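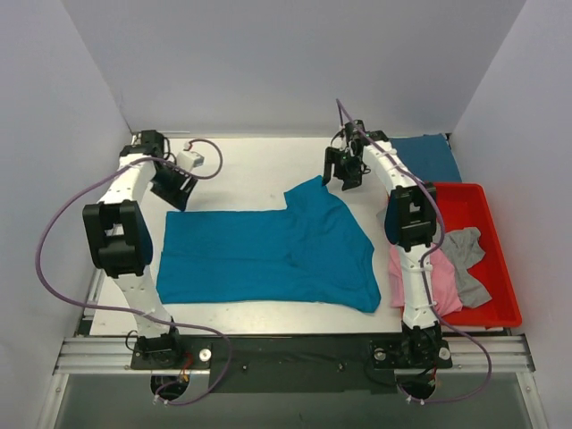 Theresia Rüegg wrote in to tell me that my advice on folding big tablecloths is all wrong, and that anyone who irons the creases in before storing will be sorry by the second summer. Roll them, she says, on a cardboard tube, with the good side out.

Well, Theresia, I tried it! I begged a couple of long tubes from the fabric store in Omport, wrapped them in old pillowcase cotton (bare cardboard can yellow linen over time) and rolled up my two best cloths. They look wonderful. The trouble is where to put them, and right now they're standing in the broom closet next to the mop.

So for everyday cloths I'm still folding, with a few changes:

Wash on warm and skip the fabric softener on anything you wipe spills with. It leaves a coating and then the cloth just pushes the water around.

Fold in thirds one time and in half the next, so the creases land in different places.

If the edges won't meet, shake the whole thing out and start over. Tugging at one corner only makes it worse, believe me.

For set-in creases, a spray bottle of plain water and 22 minutes over the shower rail does more than my iron ever did.

Pure 100 percent linen is fussier, so iron it while it's still damp. I'll do candle wax in April, I've got a red one to practice on.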